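Notebook, dye bench
7 August 2026

Madder vat finally gave me the red I've been chasing! Writing this down before I forget what I did, because my notes from April are useless (I wrote "warm water, some chalk" and nothing else, thanks, me).

Yarn was the Kullby wool, the undyed sport weight, same batch as the failed oranges. Scoured last night with a drop of soap, left to cool in the pot, rinsed twice. Dry weight before scouring was 353 g for the whole lot, and I kept one small hank back as a control.

Mordant: alum at 12 percent with a little cream of tartar. Held it just under a simmer for an hour and then forgot it over lunch, so really it sat in there most of the afternoon. I don't think that hurt. The skeins felt fine, not sticky at all.

Madder: ground root from the Ajayi jar, soaked overnight, weighed equal to the fiber. The big change was the heat. Milagros has been telling me for ages that I cook it too hot and pull out all the browns, and she is completely right. I kept it at 60 C the whole way, checked every ten minutes, took it off the burner whenever it crept up. Added chalk, one level teaspoon to the pot. You could see the bath go from tea to proper red in a minute or two, which never gets old.

First skein out after an hour: coral. Second at two hours: brick, lovely. Third stayed in until the bath was cold and that's the one! Deep, a bit blue in the shadows, none of that rusty edge. I carried it outside twice just to look at it.

Exhaust bath is still strong so I threw in the silk scraps. They came out a soft peach and took it more evenly than I expected.

Chukwuemeka wants a repeatable recipe for the fall scarves, so next time I'm doing one skein at a time in the small pot and logging temperature on paper. He also asked about swapping our tap water for distilled. Worth a test. Ours is hard enough already that the extra chalk may be doing less than I think.

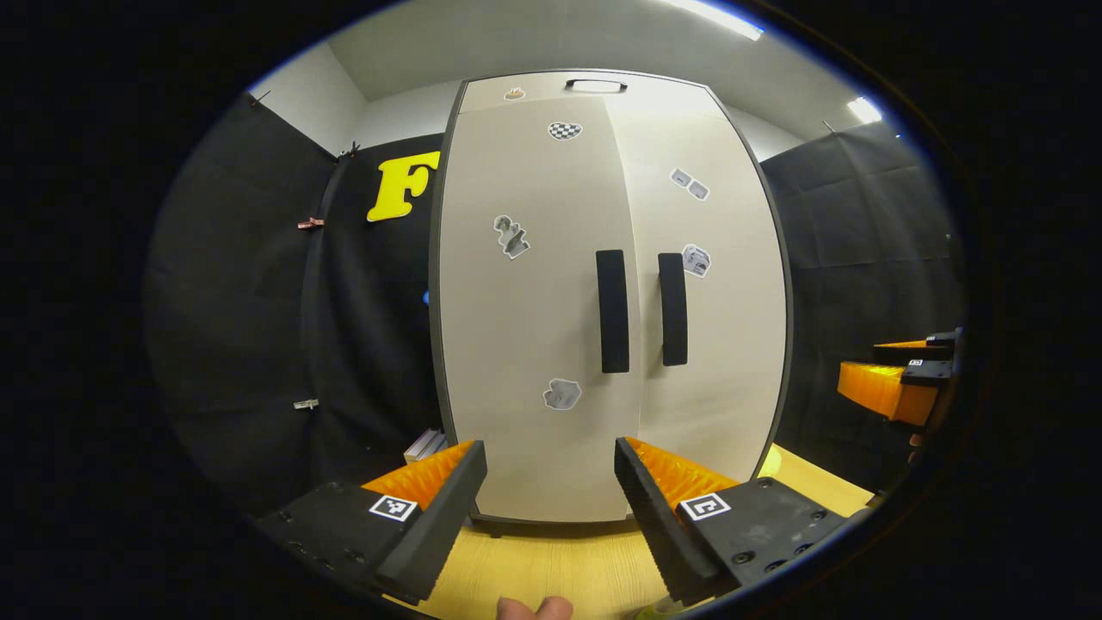

Wash test, short version: pH neutral soap, lukewarm, ten minutes. The coral bled a little, the brick hardly at all, the deep one left the water clear. Light test strips are taped up in the window, half under foil. I'll leave them a month.

Compared against the 2020 sample book too. Card 430 is the closest match, and that one was done with root we can't get any more, so I'm very pleased. Labeled the new one 1002 and stapled a tuft next to it.

To do
Order more alum, the tub is nearly down to dust
Ask Milagros for her iron dip timings, I want to try the brick skein as a purple brown
Strain and save the spent root, dry it on the mesh rack
Himari pattern: needs two full skeins of the deep red plus the peach silk for the edging
Clean the thermometer!! It's still pink from last time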